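Robot disassembly of desktop PCs: how do I report success when a person helps?

Print this page | E-mail this question

Question

We are testing whether a two-arm cell can strip old desktop towers for parts. The method is learned from demonstrations, 200 of them so far, and the parts go onto a grey fixture with slots and posts. My trouble is with scoring. Placing is easy to judge. Removal is not, as cables sometimes need a hand.

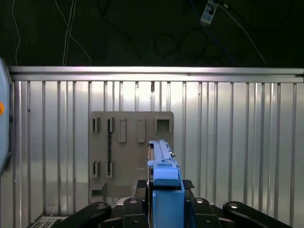 Lahtinen: Are you scoring each part separately or the whole tower? It makes a big difference to the answer.

Each part, at present. A run is 14 steps and I log every step as pass or fail.

Answer 1

Add a third label, "assisted", and never fold it into the passes. We did this from August onwards and the numbers dropped, but the reviewers stopped asking.

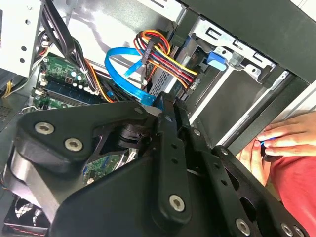
Gripper and hand at the drive bay, case open.

Write down what the hand did as well. Holding a cable clear is a different thing from pulling the connector.

Answer 2

Just run more trials. 3,000 should do it.

Answer 3

More trials won't fix a bad label. Set the start state first, then score against it.

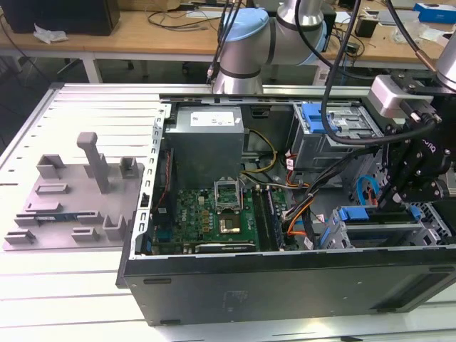
A start state should be a written list that two people would fill in the same way. Say which parts are in the case and which are already on the fixture -- with a memory stick in one of the holders, as you have it, the memory step must not be counted as untried. Note whether the CPU bracket is up too. In our own set of 568 steps most disagreements came from this.

Then report by part. Drives and memory fail for different reasons, and one average hides both.
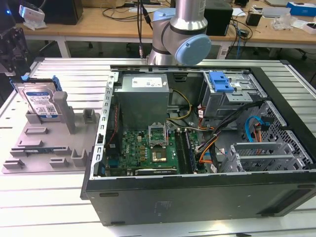 Brudov, October 26, 2023

Update from the asker: I have gone with three labels and a start list. The hard drive step now ends when the drive is upright on the fixture with its blue carrier still on. Rescoring the old logs is slow -- I may drop the earliest ones.

Comments

Puson: Keep the old ones, just mark them.

Ninatau: Does "assisted" include a restart?

Lahtinen: I'd call that a fail.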